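Pidudmont Lab, safety review, minutes, 8th April
Chair: Magnus Yule

1. Grip fault on the toy kitchen task
The arm stopped with a force error during run 113. Sydorenko's report calls it a one-time sensor glitch. The chair noted that the same words were used for the last 4 stops and asked what would count as a pattern. No answer was recorded. The pot task stays on the list, at low speed only.
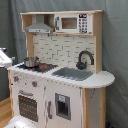 The log shows code 723 each time, which Sydorenko says is harmless. The chair wants that in writing. Resetting the arm and carrying on is not a fix, and the new Limness firmware was supposed to end this.

2. Stop button
Response was slow in one test. The supplier blames our wiring. We have seen no proof either way.
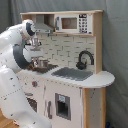
Pladness objected that the wiring passed inspection and that the delay only came in with the firmware. Old version to go back on for 5 test runs.

3. Next review in June, or sooner if code 723 comes back. The chair expects sooner.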